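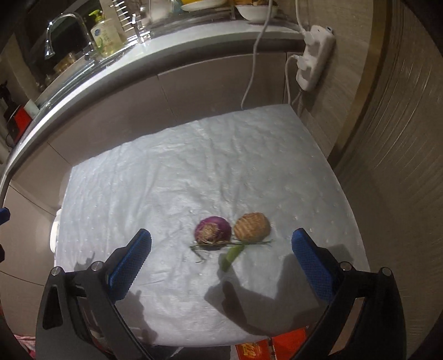 配图：厨房桌上的洋葱和另一样菜，今晚的晚饭

Kukbridge 业余棒垒球论坛 > 青少年组 > 训练与比赛

主题：投手兼游击手，一周到底可以投多少？

楼主：罗夫诺艾莉亚
大家好，我是 Noelia Robles，中文不是我的母语，写错的地方请原谅。我儿子今年春天进入 Lamgate 少年队，他守游击，从上个月开始教练也让他做投手。我不反对他投球，他自己非常喜欢。可是上一场比赛他先投了 4 局，然后没有下场休息，直接回到游击的位置，一直守到比赛结束。晚上他说手肘里面的一侧有一点酸，第二天早上说没有了。

我想请教有经验的家长和教练：投完球马上去守游击，是不是正常的安排？我问过教练，他的回答是“小孩子恢复得快”。我觉得这个回答不够仔细，但是我也不想做一个麻烦的家长。

2楼：老捕手阿豪
正常。我们小时候都是这样打的，上午投，下午守三垒，没有人记球数。手肘酸一点，冰敷一下，睡一觉就好。家长越紧张，孩子越不敢用力传球。

3楼：Torquil_U
我不同意2楼。我是 Torquil Urquhart，在 Huvero 队带投手，已经带了 6 年。我来自苏格兰，中文是成年以后学的，所以我尽量写得简单。

游击手的传球距离很长，而且常常在身体没有站稳的时候传。一个刚刚投完的孩子，手臂已经累了，再去做这种传球，负担是加在一起的。我们队的规定是：当天投过球的人，不可以接着守游击，也不可以接着蹲捕手。他可以去守一垒，或者左外野，或者坐下来给队友加油。

另外，酸在手肘的内侧，这一点请您不要放过。如果再次出现，应该先停投，然后去看医生。

4楼：老捕手阿豪
守左外野就不用传球了吗？从左外野传本垒比游击传一垒远得多。你们的规定我看有点矛盾。

5楼：Torquil_U
您说得有道理，单次的距离是更远。但是少年组的比赛里，左外野一场能有几次全力传本垒？游击手每一局都在传，局间热身也在传。我考虑的是总的次数。如果您的队里左外野很忙，那么请让他守一垒。

6楼：绿队二垒妈妈
我们家的孩子也在 Lamgate，比您的儿子大一岁。我想替教练说一句话：去年队里只有两个孩子能把球投进好球带，今年其中一个搬家了。教练也没有很多选择。您儿子投得准，所以他就一直被叫上去。不是教练不关心他。

不过我同意应该有球数。去年秋天我自己拿一个本子坐在看台上记，后来教练每局都走过来问我数字。

7楼：罗夫诺艾莉亚
谢谢大家这么快回复。绿队二垒妈妈，我明白教练的困难，我以前没有从这个方面想过。请问您的本子怎么记？只记投出的球，还是热身的球也记？

Torquil 先生，您的队每场最多让孩子投多少？

8楼：绿队二垒妈妈
我只记对打者投的球。每投一个画一笔，换打者就空一格，换局就另起一行。热身的球我没有记，孩子们边投边聊天，我看不过来。

9楼：Torquil_U
我们队自己定的上限是一场 60 球，到了这个数字，投完面对的这个打者就换人。请注意这是我们一个队的习惯，不是所有地方的标准，您应该先看你们联盟的规则手册。每个孩子不同，我更相信眼睛：如果他的手肘开始往下掉，球开始往高的地方跑，那么没有到上限我也会换。

热身的球我也请助理记。比赛前在牛棚里投得太多，是一个常见的错误。

10楼：Hao在本垒后面
潜水很久，出来说一句。我在少年组做主审，从本垒后面看得很清楚。投手累的时候，第一个信号是他在两球之间走来走去，拖时间，抹脸，整理帽子。家长在看台上以为他在想战术，其实他是累了。

还有，阿豪兄，你说小时候没有人记球数，这是真的。可是我们那一批投手，现在还有几个能把手举过头顶梳头？我自己就不能。

11楼：老捕手阿豪
楼上这一刀有点狠。好吧，我的肩膀下雨天也疼。但是我还是认为，现在的孩子平时传球太少，只在比赛里投，这才容易受伤。我们以前放学天天在巷子里传接球，手臂是慢慢练出来的。你们可以限制比赛，别把平时的传接球也限制了。

12楼：Torquil_U
这一点我完全同意。轻松的传接球应该有，而且应该多。我们每次训练的开头都做，距离从近到远，不看速度，只看落点。请不要用力比赛谁传得快，孩子们很喜欢比这个，需要大人看着。

13楼：罗夫诺艾莉亚
轻松的传接球我们在家也做。他投完球以后的晚上，我不让他再传，只让他做一些安静的练习，主要是握球和手指的感觉。我儿子的四缝线握法总是不稳定，他把球塞到手掌很深的地方，出手就慢。前天等晚饭的时候我们在厨房练，我让他用指尖拿东西，慢慢地拿起，慢慢地放下，手掌不可以碰到。有软的东西，比如白色的长方形海绵块，捏得太紧马上就看得出来，所以我觉得它比棒球更适合检查手指的力量。他笑我，但是做了十分钟。
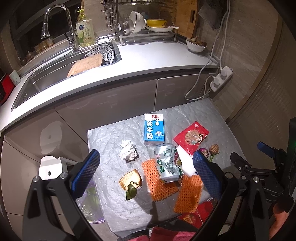
请问各位，这种练习对游击手有没有用？还是我应该直接让他拿球练？

14楼：Hao在本垒后面
有用没有用我不敢说，至少不伤手臂。

15楼：Torquil_U
我建议两种都做，但是拿球的时间要多一些。棒球有缝线，手指必须学会不用眼睛就找到缝线。我让游击手把球放在手套里，闭上眼睛，听到口令就把球取出来，食指和中指横过缝线。一开始 8 次里面能有一半握对，就很好了。游击手接到滚地球以后没有时间低头看。

海绵的作用是提醒他放松。握得太紧，手腕是硬的，传出去的球会偏。

16楼：老捕手阿豪
握法我多一句嘴：手小的孩子不要硬学两根手指，三根手指放上去也可以，长大了再改。我见过太多小孩为了学职业选手，球都拿不稳，一垒手满场捡球。

17楼：绿队二垒妈妈
三根手指教练让改的，说越晚改越难。我女儿改了整整一个冬天。

18楼：老捕手阿豪
教练有教练的说法，我有我的。让孩子先把球传到，再谈好看。

19楼：罗夫诺艾莉亚
我今天训练之前和教练谈了。我没有说别的队怎么做，只问他可不可以在投球的那一天让我儿子守一垒。他想了一会儿，说下一场可以试，但是要看当天来多少人。球数由我和绿队二垒妈妈轮流记，每局结束给他看。他还说，如果手肘再酸，要第一个告诉他，不要等到晚上。

我儿子不太高兴，他说一垒很无聊。我告诉他一垒接到的球比谁都多。

20楼：Hao在本垒后面
让他试试接短弹跳球，接几个就不无聊了。

21楼：Torquil_U
很好的结果。请您也把每次酸痛的位置写在本子里，如果以后去看医生，这些记录很有帮助。一垒的手套不同，如果队里有公用的，先借来用，不用马上买。

22楼：老捕手阿豪
我家里有一只旧的一垒手套，右投用的，皮还软。你儿子要是右投，下次在 Kukbridge 球场碰到我就拿去。别谢我，我还是觉得你们都太紧张。

23楼：罗夫诺艾莉亚
他是右投。还是要谢谢您！我下次会带本子，也会带手套的袋子。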